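The Second Quote

Darlene Cormier had the Bonley quote folded in her coat pocket, and she did not like it any better at lunch than she had at breakfast. Two arms, a year of support, and a line called "integration" that came to $2,208 a month.
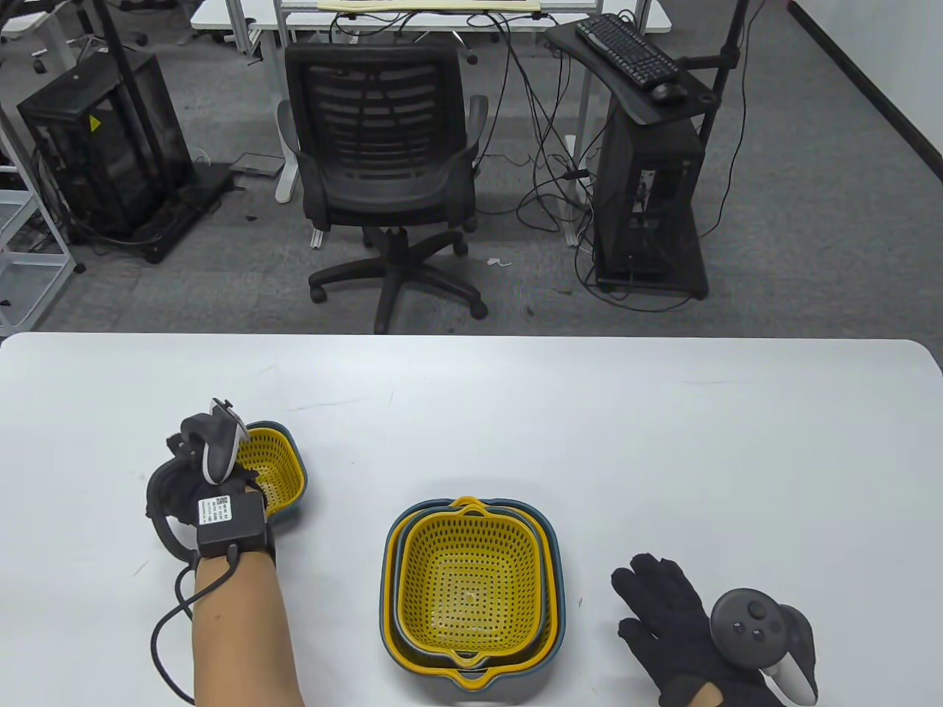 "Integration of what?" she asked.

"Everything," said Villads. He wanted the arms badly and had stopped hiding it.

"They come apart fine when a person does it. What happens when the baskets stick?"

Villads looked at the brochure. The brochure did not cover sticking.

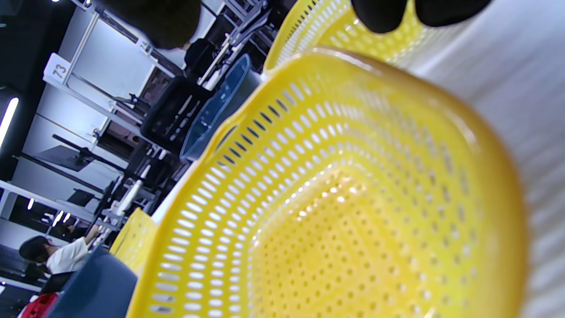
December

The Pamlow quote was lower and came with 6 pages of exclusions. Darlene read them all. Soft goods were excluded. So were "items presenting glare."

"Yellow plastic glares," she said.

"They'll fix that in an update."

"Then we'll buy it after the update."

She crossed out three lines of the budget, left the wages alone, and wrote "ask again in spring" beside the arms. Villads took the sheet back to his desk without a word. By four he had sent for a quote from Skenddale.
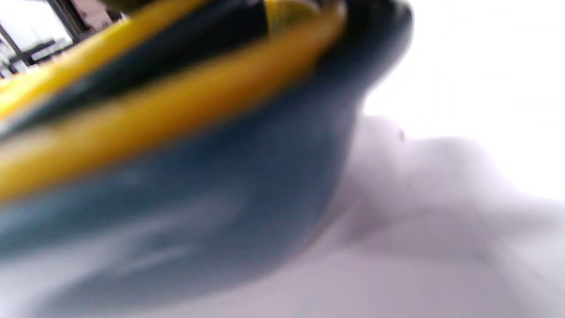
Navy and yellow, close up, with white cloth.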